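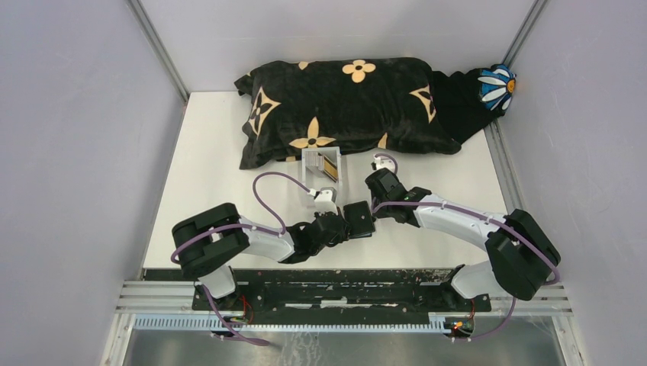
Who goes up if Thursday's match is rained off? Honik, on net run rate.

By Magdy Filali
March

Flaritz need 30 points from their last 2 league fixtures to pass Honik. A reserve day is not available. Overs will be reduced from 3:30 p.m., with 10 per side the minimum for a result. Van der Linden takes the gloves for Flaritz.

Comments

Jumevel: Is the cut-off the same for both grounds?

offspin3877: Yes, same rule. Run rate was level until the Honik home game.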